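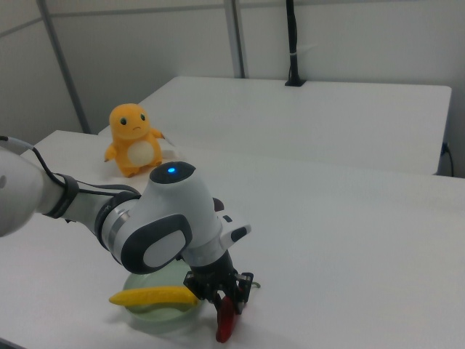
Play food that doesn't fit its own dishes: how do you store it?

Posted by Oldřich Zelenák in Home & Family > Toys and Storage

My daughter has reached the age where she runs a restaurant. It has a white table, a gray bowl, a green dish, a menu that changes without notice and a stuffed dinosaur who is always seated first. The trouble is the food. The apple goes in the gray bowl as if the two were made for each other. The banana fits in nothing. On the green dish it hangs over the rim, and if you carry it across the room like that, it leaves.

Then there is the cucumber, which has no dish at all and just lies there like a guest who wasn't told it was a sit-down dinner.

At closing time (7:30, strictly enforced by me) I'd like to put everything away so it can come out again in the morning with no search party. I bought a divided box from Ridudmont in February and the compartments are exactly one inch too short for anything longer than a lemon. I have no lemon. I've considered one big bin, but the last big bin we had turned into a place where toys went to be forgotten, and the restaurant had to close for a week over a missing pepper.

Also open to tips on keeping a white table white. It was advertised as wipe-clean. I have wiped.

What do other people do?

4 people found this useful

stonunham_sue
Long food, long container. You're trying to store a cucumber as though it were an apple. Get a shallow tray, the kind meant for silverware, and lay the banana, cucumber and pepper in it lengthwise. Round things stay in their bowls, and the bowls go on the shelf as they are. That way the apple is never really put away, it's just off duty.

The other thing that worked for us was giving each item a home that stays the same during play too. My son was much better at cleanup once the table had a "right" layout to copy. Something like:

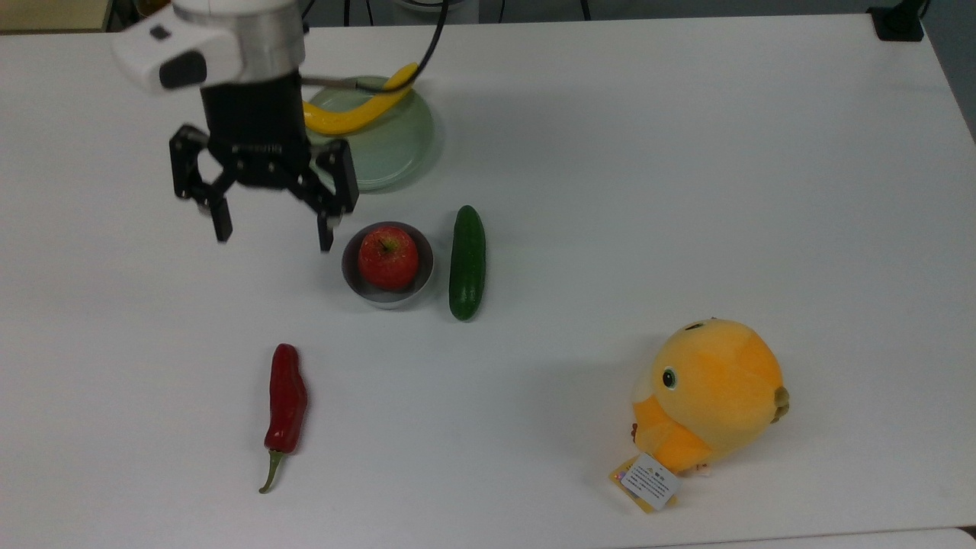 Apple in the gray bowl, banana on the green plate, cucumber next to the bowl.

Leave the cucumber bare. I tried to find ours a plate for months and all it got me was more plates. If a thing lies flat and stays where you put it, let it.

Don't stack the bowl on the plate with the food still in it. You will be tempted around bedtime. The apple will go under the couch, and you'll be on the floor with a flashlight asking yourself about your degree.

For the table: dish soap and a soft cloth, then a dry cloth right after. For crayon, baking soda on a damp rag, but try a corner first. Skip the scrubby side of the sponge. I dulled a patch of our Trarkus table with one and now it's where the place mat goes.

Marchal_80
bin. just use a bin. I've had 2 kids and 500 toys and everything was in a bin and they both turned out fine. the pepper was probably in your coat

no_more_lids
I'm mostly with Sue, with a couple of things from having done this wrong for longer.

Anything with a lid will be opened once and then the lid becomes its own toy. An open tray is better. If you already own the divided box, see whether the dividers pull out. On a lot of them they do, and then your one inch problem goes away and you've got a tray you already paid for.

Before you buy anything, lay the whole restaurant out on the table with space between the pieces and have a look at what's long, what's round and what's neither. 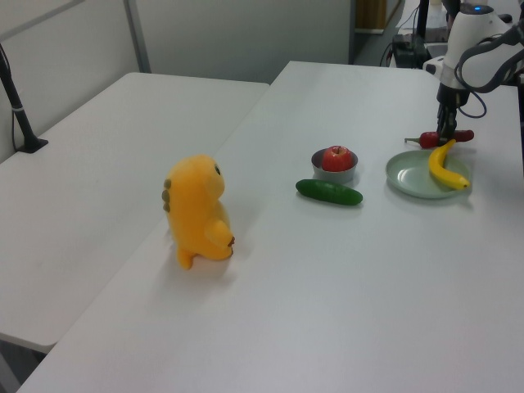
The "neither" pile is always the stuffed animals, and they should be stored somewhere else entirely. Ours used to go in with the food, and every morning began with fuzz on the vegetables. Dinosaurs go on the bed or a chair. They're customers, so they don't get to sleep in the kitchen.

Peppers are the ones to watch. They're thin, they slide to the back, and they go down the gap behind a drawer better than any other vegetable. Put the pepper in the tray last so it's on top, and make it the piece your daughter has to show you before lights out.

Reply from Oldřich Zelenák
The dividers pull out. I've owned this box since February. Going to go stand in the garage for a bit.

And Marchal, I checked the coat. We won't be discussing what I found.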